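Plikeo Hand-Held Gripper, two-finger, wide opening

Sold by Sarkberg. Page last updated 29/12/2024.

In stock at our warehouse. Price on request for orders of more than one unit.

Overview

The Plikeo is a two-finger gripper on a handle, with a camera mount above the jaws. You hold it in one hand and use it to pick things up, move them and put them down, and the camera records what the fingers are doing. The recordings are then used to teach a robot arm fitted with the same fingers. Most of our customers are small labs and automation shops that already own at least one arm and want more demonstrations than they can collect by driving the arm itself.

We have carried the Plikeo for 2 years. It replaced the Tireo grip on our list, and we still stock spares for the Tireo while they last. The two are not interchangeable. Fingers for one will not bolt onto the other, and the camera mounts sit at different heights.

What you get

Gripper body with handle and trigger
One pair of black fingers, flat tips, fitted
Camera mount (camera not included)
Hex key for the finger screws
Carry case with foam insert
Printed setup card

The camera is left out because most labs have a preference. The mount takes a standard tripod thread. If you want us to supply a camera and fit it before shipping, ask for the assembled kit when you write to us. It adds a few days.

Specifications

Opening, fully open: 100 mm between finger tips
Fingers: two, parallel closing, replaceable as a pair
Finger colour: matte black
Actuation: manual trigger, spring return
Hand: left or right
Mounting screws: supplied fitted, spares in the case lid
Warranty: 11 months on the body, none on the fingers

The short warranty on the body comes from the maker and we can't extend it. Fingers are treated as wear parts and are priced accordingly.

Using it

Hold the gripper so the fingers point away from you and the camera looks down along them. Open the jaws fully before you come in over the object. Bring the tips down level with each other, close slowly, and lift. A new operator usually needs part of an afternoon before the movements look even from one take to the next. The common fault is a quick snatch at the end of the reach, and it shows up in the arm's behaviour later.

The trigger has no click or stop along its travel. Some people would like one. We have found that operators who are used to a ratcheted tool tend to over-squeeze for the first few sessions, particularly on paper cups and thin plastic. Let the spring do the opening and don't push the fingers apart by hand.

For table work, pick a surface that won't throw a lot of glare back into the lens. A plain desk or bench with a satin finish is fine. Gloss white laminate and glass are both a nuisance. Keep the lighting the same through a session, and leave some room between the object and the table edge so the fingers can come in from either side.

Object size

Anything narrower than the full opening can be picked up across its width. Objects close to the limit are possible but slow, as the operator has to line up both tips with almost no clearance. For larger items, record a push or a slide instead, or grip them by a rim or handle if there is one. Large smooth containers without a rim are the hardest to do well. The flat tips have nothing to hook under, and a rounded base tends to turn as soon as one finger touches it before the other.

Wear

The finger faces mark easily. Matte black shows every pale scratch, and dust settles on the upper faces where the fingers have rubbed against benches and boxes. The marks don't affect the grip unless the tip itself has lost its flat edge. Wipe the fingers with a barely damp cloth at the end of the day and let them dry before closing the case. Solvents will dull the finish in patches, and oily cleaners leave a film that makes smooth objects slip.
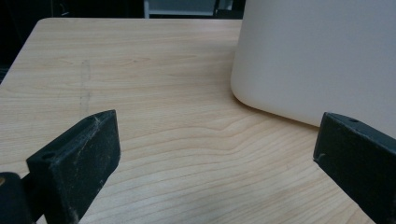 We had ours in daily use for 19 weeks before changing the fingers, and the old pair still closed square. The scratches looked worse than they were. What wore out first on our side was the foam in the case, Hermans wrote to us after reading an earlier version of this page, and could we please list it as a spare part. The same message asked for a darker handle grip, as the grey one looks grubby within a month.

The foam insert is now on the spares list below. The handle grip only comes in grey for now. We have passed the request on to Plikeo.

Changing the fingers

Always change both at once. A new finger against a worn one will meet slightly off, and you may not notice until you try to pick up something thin.

1. Open the jaws and support the gripper on a folded cloth.
2. Back out the finger screws with the hex key supplied. They are short, so work over a tray.
3. Slide the old fingers off and brush any grit out of the seats.
4. Fit the new pair, starting each screw by hand.
5. Close the jaws and check that the tips meet along their full width, then tighten.

If the tips meet at one corner only, loosen both fingers, close the jaws again and tighten while they are closed. This cures it nearly every time. If it doesn't, the seat may be bent, and the body should come back to us.

Do not use thread-locking compound. The screws go into inserts that can pull out with the finger when the compound grips too well. Check them for tightness at the start of each week of use and leave it at that.

Matching fingers on the arm

The recordings are of most use when the arm carries the same fingers as the hand-held unit. We sell the fingers with an adapter plate for the common flange patterns. Send us the make and model of your arm and a drawing of the flange if you have one, and we will tell you whether the plate fits. We would sooner sort this out before the order than handle a return.

It helps to keep the wear on the two sets similar. A lab that runs heavily scuffed fingers in the hand and brand new ones on the arm will sometimes see a small difference in how slippery objects behave. Swapping both sets on the same day is the easy answer. It costs a little more in fingers over a year.

The camera on the arm should sit at the same height and tilt as the one on the handle. The setup card has a side view with the angles marked. Our most frequent support question is about recordings where the fingers sit at a different spot in the picture from one day to the next, and the cause is nearly always a camera that was taken off for charging and put back by eye. Mark the position with a paint pen or a strip of tape.

What we don't like about it

The case is heavier than it needs to be, and the latches are stiff in cold weather. The printed card is too small to read at arm's length. We enlarge it on the copier and put a second copy in the box with each order.

The handle is also on the thick side. Operators with small hands can reach the trigger but tire sooner — plan on shorter sessions with more breaks. The Tireo was better in this respect, though its opening was narrower and its fingers cost more to replace.

Neither unit is sealed. Don't use the Plikeo over a sink or anywhere liquid could run down into the body.

Spares and extras

Finger pair, matte black
Finger screws, bag
Adapter plate for robot arm (state flange)
Camera mount, complete
Return spring
Handle grip, grey
Foam insert for carry case
Hex key

Everything on this list is normally on the shelf except the adapter plates, which are cut to order. We don't sell single fingers.

Ordering and returns

Send your order by email with a delivery address and a phone number for the courier. We ship the whole order together unless you ask us to split it. Schools and universities can pay on invoice. New business customers pay for the first order up front.

Unused units can come back in their original case within 19 days of delivery. We check the fingers for marks, and if they have been used we keep the price of one finger pair and refund the rest. Adapter plates cut to your drawing can't be returned.

Repairs go through our own bench. Take the camera off before you send the unit in, pack the gripper in its case with the jaws closed, and put a note inside describing the fault. A replaced spring or mount usually goes back out the same week. Bent seats take longer, as the body has to go to Plikeo.

Orders placed over the December break will be packed when the warehouse reopens. Email is read during the break, but less often than usual.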